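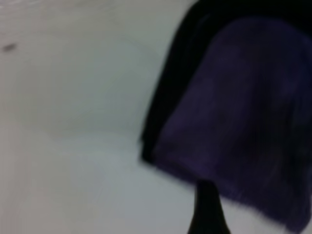

Household Textiles, Unit 9: Towels, fleece and the trouble with folding advice
Notes by Lakshmi Pinto, Plondville evening program

Read this before the practical. Bring one thick cloth from home, dark if you have one.

Most folding guides are written about shirts. The authors then add a line saying the same method works for towels and throws. I doubt many of them tried it. A shirt has seams and a collar to steer by. A fleece has four edges that all look alike, and a soft pile that hides where the corner went.

Finding the edge

The usual instruction is "pick it up by a corner". Fine, if you can see one. On a deep purple or navy cloth the folds go nearly black and the hem disappears into them. Work on a pale surface and run the hem through your fingers until it turns. The Mindard handout tells you to shake the cloth out first. Try it both ways and write down which was quicker. I have my suspicions.

How it hangs

Lift a thick cloth from the middle and it drapes in a rounded hump. Lift it from one corner and you get a long point. Neither shape is ready to fold, but the point at least tells you where one corner is. The hump tells you very little, whatever colour the fabric.

Thirds or halves

The claim that thirds save shelf space gets repeated everywhere. The only figure I have seen behind it is from Ulloa, who timed 200 folds and never measured a shelf. Thirds do look neater from the front. That's a matter of taste -- please don't call it a result in your write-up.

Fabric softener

Blamed for limp towels, praised for fluffy ones, sometimes on the same page. We'll leave it alone until Unit 11.

For the practical

Work in groups of 2. Fold the same cloth in halves, then in thirds, and measure the height of each stack with a ruler. Press down once with a flat hand before measuring, and use the same hand each time.

Reading: Kudia booklet, chapter 2. Skip the section on "energy in the linen cupboard".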